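Hilo sobre la parada de la celda de vaciado de cajas. Lo escribo porque varios me habéis preguntado por privado y porque el informe interno tardará. Va por partes.

Contexto mínimo: brazo industrial, pinza de dos dedos, dos compartimentos grises contiguos. El ciclo consiste en coger una pieza de un compartimento, pasarla al otro y repetir hasta vaciar. Después se invierte el sentido. Corre sin operario durante tramos largos, con registro de fuerza y vídeo.

El 11 de octubre de 2021 la celda se detuvo a mitad de turno con una parada de protección por par excesivo en el eje 5. Ciclo 334 de la serie. Los 333 anteriores, sin avisos en el registro.

Primera lectura, equivocada: colisión contra el tabique que separa los compartimentos. Es lo que uno espera. El tabique acumula marcas de meses y cada parada anterior de este tipo había acabado ahí.

Hervé Millet sacó la trayectoria y la superpuso al modelo de la celda. Distancia mínima al tabique en el momento del fallo: 35 mm. No hubo contacto. Tampoco con las paredes laterales ni con el fondo.

Segunda lectura: pieza enganchada. Se revisó el vídeo del ciclo. La pinza subía vacía. El agarre había fallado y el controlador lo había clasificado bien. Nada colgando, nada arrastrado.

Quedaba lo que el modelo de colisión no incluye: los cables.

El mazo de señal y alimentación de la pinza va por fuera del brazo. Hace un bucle a la altura de la muñeca para absorber el giro del último eje. En el modelo, ese bucle no existe. El planificador cree que la muñeca es un cilindro limpio.

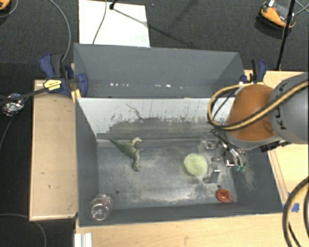 Mientras el giro de la muñeca se mantiene en la zona habitual, el bucle se abre y se cierra sin tensión. El problema aparece cuando el planificador elige la solución de cinemática inversa «por el otro lado». Mismo punto de agarre, misma orientación útil de los dedos, pero la muñeca llega con media vuelta de más.

Con una pinza de dos dedos simétrica, girar 180 grados da un agarre equivalente. El planificador lo sabe y lo aprovecha para acortar recorrido. Nadie le había dicho que para el cableado las dos soluciones son muy distintas.

En el ciclo 334 encadenó dos de esas elecciones seguidas en el mismo sentido. El bucle se cerró sobre la articulación y el mazo quedó trabajando a tracción. El par subió en rampa, sin pico. Eso ya debería habernos hecho descartar un choque: un choque no tiene esa forma.

Daños: una brida partida, la funda de un cable rozada y el conector de la pinza con un contacto intermitente. El brazo, bien. Al medir el conector, Jolanta Czarnecka encontró que la intermitencia solo salía con el mazo flexionado. En reposo daba continuidad perfecta.

Esto importa por la parte de seguridad. Si el contacto se abre con la pinza cerrada, el controlador pierde la lectura de posición de los dedos. En nuestra configuración eso se trataba como «último valor válido». Es decir, el sistema habría seguido moviéndose con un dato caducado.

Lo considero el fallo grave de los dos. El cable tirante se ve y acaba parando la máquina. Una lectura congelada no para nada.

Cambios aplicados:

Límite por software al giro acumulado de la muñeca. Si una solución lo supera, se descarta aunque sea la más corta. Coste medido: 22 ms más de planificación por ciclo. Asumible.

El bucle de cables entra en el modelo como un volumen envolvente, sobredimensionado a propósito. Se pierden algunos agarres pegados a las paredes. También asumible.

La pérdida de lectura de la pinza provoca ahora parada controlada. Si la lectura vuelve, no hay rearme automático. Alguien tiene que ir a mirar.

Umbral nuevo sobre la pendiente del par, además del valor absoluto. Con los datos guardados del ciclo 334 la alarma salta bastante antes de la parada real.

Validación: 100 ciclos con el mazo nuevo, forzando los objetivos que antes provocaban la media vuelta. Sin paradas ni tirones visibles en vídeo. No es una muestra grande y no la presento como tal.

Pendiente: la celda gemela de Girnmont lleva el mismo cableado y el mismo planificador. Está parada hasta que se le carguen los límites. La de Deltholm usa otra muñeca – con paso interior de cables – y no le afecta lo primero, pero sí lo de la lectura congelada. Avisados ambos.

Me preguntan si no bastaba con un mazo más largo. Se probó hace tiempo. Con más longitud el bucle cuelga y se engancha en el borde de la caja al bajar. Cambia el punto de fallo y poco más.

Otra pregunta: por qué no apareció antes. Las piezas de las series anteriores eran casi todas alargadas y estaban repartidas. La media vuelta salía de vez en cuando y se compensaba en el ciclo siguiente. Dos seguidas en el mismo sentido no las habíamos registrado nunca.

Las curvas de par las subo cuando Hervé termine de limpiar las marcas de tiempo.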